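Inventario de la cocina de Plisach

El pliego de condiciones constaba de cinco páginas y admitía pocas interpretaciones. Había que vaciar la cocina del segundo piso del edificio Plisach, describir cada objeto en una línea, asignarle un número y colocarlo en una de tres categorías: traslado, cesión o descarte. El traslado iba a Cerkville. La cesión iba al almacén de Pevstead. El descarte no requería destino, solo firma.

Me entregaron las llaves el 26/7/24, junto con una carpeta en la que figuraban 1208 entradas correspondientes al resto del edificio. La última era un perchero. Yo debía continuar desde el 1209.

Empecé por los armarios altos, según el procedimiento. Vasos, apilados de cuatro en cuatro. Una jarra con el asa pegada. Platos hondos de dos vajillas distintas, que el pliego obligaba a separar aunque encajaran unos en otros. Los armarios bajos contenían ollas, una tapa sin olla y un rollo de papel vegetal del que quedaban unas vueltas. A la tapa le correspondía un número propio. Lo consulté por teléfono con la oficina y me lo confirmaron.

La regla que regía todo el trabajo estaba en el apartado 3: un objeto es un objeto si puede levantarse con independencia de los demás. Los cubiertos, por tanto, eran muchos objetos. El cajón era uno. El polvo del fondo del cajón quedaba excluido por el apartado 4, dedicado a residuos y materias sueltas.

Llegué a la encimera al tercer día. Era metálica, de un gris claro, con la pila a la derecha, y había sobre ella una bandeja roja que invadía el borde de la pila. No se la consideraba parte de la instalación fija. Anoté: bandeja de plástico, rectangular, esquinas redondeadas, suelo con relieve en rombos. La categoría era evidente, porque en Cerkville pedían bandejas.

El problema fue el contenido. El apartado 3 exigía levantar cada cosa, y el formulario exigía además una columna titulada «función». En la jarra había escrito «verter». En los platos, «servir». Para los pulsadores, dos, redondos, uno de tapa morada y otro de tapa verde pálido, ambos sobre una base negra, la columna se quedó en blanco bastante tiempo. 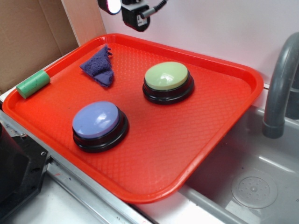 Escribí «pulsar». Lo taché, pues describía lo que uno hace con el objeto y no lo que el objeto hace, y el pliego distinguía entre ambas cosas en una nota al pie. Después revisé mis líneas anteriores y comprobé que «verter» incurría en el mismo defecto. Habría tenido que rehacer tres páginas. Volví a escribir «pulsar» en las dos filas.

La toalla era más sencilla: rizo, morado oscuro, bordes deshilachados, función «secar». El estado de conservación se puntuaba del uno al cinco. Le di un dos. El cilindro de espuma verde recibió un cuatro en conservación y, en función, una raya horizontal, signo que el formulario permitía una sola vez por estancia. Lo gasté ahí.

Faltaba decidir las categorías. Si la bandeja se trasladaba a Cerkville, los objetos que sostenía debían seguirla o separarse de ella antes del embalaje. El apartado 5 decía que los conjuntos no se dividen. No definía conjunto. Llamé otra vez a la oficina y atendió la misma voz del día de la tapa.

— ¿Están juntos por algún motivo?

— Están en la misma bandeja.

— Eso es una posición. Le pregunto por el motivo.

Respondí que lo desconocía. Se oyó un teclado. Me indicó que, en ausencia de motivo, prevalecía la posición, y que lo registrara como conjunto, con un número general y cuatro subordinados. Pregunté si el color podía considerarse motivo, dado que había dos cosas moradas y dos verdes. El teclado se detuvo. Me pidió que no incluyera esa observación en el expediente.

La incluí, en lápiz, en el margen.

Antes de embalar debía llegar la conformidad del propietario, la sociedad Vishwakarma, que disponía hasta agosto para presentar objeciones. Solo presentó una. No afectaba a la bandeja ni a los pulsadores; reclamaba la tapa sin olla, e indicaba su diámetro con exactitud. Retiré la tapa de la caja de cesión, la envolví en papel vegetal, que consumí entero, y di de baja la línea del rollo.

El conjunto salió hacia Cerkville en la caja 192, con la toalla doblada entre las dos bases negras para que no se golpearan. El peso declarado coincidió con el peso de salida. En el acuse de recibo figuraban el número general y tres subordinados. El cuarto, la espuma verde, constaba como material de relleno y había sido excluido conforme al apartado 4.

Abrí una reclamación. Le asignaron el número 656 y me pidieron que indicara la función del objeto extraviado.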